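Flestdale Community Board > Home & Crafts > Party and Event Decorating

Thread: How do you all hang letters on fabric without them falling off?

pattycakes_67
September 25, 2020

Hello friends! My niece is turning thirty and the family has decided (meaning my sister decided and then told the rest of us) that I'm in charge of the backdrop. I want a big cloth with her name and a little message across it. My trial run is hanging in the den right now and it has dropped two letters since supper. I used the double-sided tape from the drugstore, the kind for posters. What do you use, and do you iron the cloth first? I have a long one that's been folded in the linen closet since we lived over on Baird Street, and the fold lines are something else.

Ludo_and_Me
Oh, what a nice thing to be doing for her! Poster tape won't hold on cloth, I'm afraid. It sticks to the fuzz and then the fuzz lets go. I switched to straight pins years ago, pushed in from behind at a slant so they catch the back of the letter and don't poke through the front. If your letters are foam or thick card it works like a dream. Thin paper ones, I'd sew a stitch or two at the top and call it done.

And yes, iron it, please iron it. You'll be looking at those creases in every picture for the rest of your life.

rizwan.samarakoon
I'm going to disagree a little with Ludo_and_Me, with all respect, as I've learned plenty from her posts on here. Pins are fine if no small children are coming. At my son's party one came loose and my mother-in-law found it with her foot, and we still hear about it at every holiday. I use hook-and-loop dots, the rough side on the letter and nothing at all on the cloth. On felt or fleece they grab by themselves. On smooth cotton they won't, so try one dot before you buy the big pack.

As for ironing, I don't bother. Hang the cloth two days early with something heavy along the bottom hem and let it pull itself straight.

Ludo_and_Me
Two days of hanging won't take out a fold that has been in a closet for years, Rizwan! I say that with love. A spray bottle and a warm iron, half an hour with the radio on.

skultum_mom
Can I put in a word for not caring? I did a 71st birthday for my dad in the garage and the cloth was wrinkled from one end to the other, and he cried happy tears anyway. Dark cloth is forgiving, and bright letters do most of the work. I'd spend the time on spacing instead. Lay the whole message out on the floor first, start from the middle letter and work out both ways – if you start at the left you will run out of room, I promise you, I have done it more than once.

pattycakes_67
You are all so kind. The cloth is smooth cotton, so I suppose it's pins, and the little ones can sit at the other end of the room. Skultum_mom, I did start at the left! That explains the squashed end. Does anybody have a preference on colors? She likes everything bright.

rizwan.samarakoon
A different color for each letter, and keep the two closest shades apart. Thin white outlines help too, especially on black. Orange, yellow and a pinky purple all stand out nicely on dark cloth. 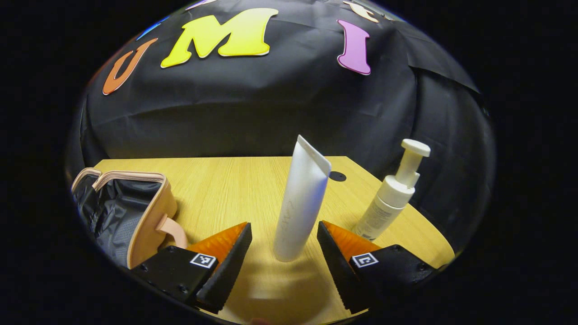

Ludo_and_Me
Now that yellow is cheerful! Patty, put your yellow somewhere near the middle if the name allows it. I'd still get the iron out, though. If you want to borrow my long board, send me a message and I'll leave it on the porch.

skultum_mom
Team wrinkles over here, but I do love the outlines. A white paint pen does it if your letters came plain. Go slow around the corners and let one side dry before you turn them over.

pattycakes_67
Ordering a paint pen tonight, and Ludo, yes please to the board. I'll come by after lunch tomorrow and bring you some of the plum jam.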